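Home | Features | Food | House & Yard | Back Issues
Search this site Go
Print this page | E-mail to a friend

The Year I Learned to Make a Bed

I was well into my forties before I slept on a sheet I liked. I grew up on whatever was in the closet, which meant scratchy brown things my aunt got free with a mattress, and I carried them from apartment to apartment like family silver. Then last November I stayed a night at Kinga Magyar's guesthouse in Bakolberg, got into bed at nine, and didn't move until she knocked about the eggs.

I asked her what the sheets were. She laughed at me! Plain cotton, she said, washed until it gives up. She buys it secondhand when she can, and she won't touch anything that brags about thread count on the package (she had a 900 once and said it was like sleeping in a raincoat).

So I went home and started reading labels. I bought a 500 set from Kirnska, which was slippery and kept popping off the corners at three in the morning. I bought flannel and roasted. I spent $171 on linen from a shop called Upadhyay and I do love it, but my husband says it's like lying on toast.

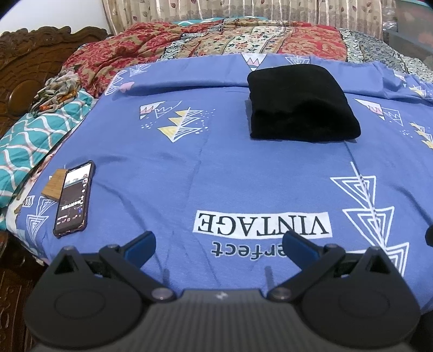

Arrows and dots on periwinkle blue, with a "VINTAGE" label.

What I've ended up with is a mix, and a loud one. I used to think grown-ups had white beds. Kinga has one room done all in stripes and another with ducks, and guests ask for the ducks. Prints hide coffee, too, and I am a person who has coffee in bed.

The washing matters more than I'd guessed. I quit fabric softener, cut the soap in half, and now I dry everything on the line behind the garage for as long as the weather lets me. When it doesn't, the dryer gets 30 minutes on low and the rest happens over the doors, so the upstairs hall looks like a ship.

I still can't fold a fitted sheet. Kinga showed me twice, with the corners tucked into each other like mittens, and I nodded both times. Mine go in the closet in a ball, behind the Titaneck ironing board I've used once.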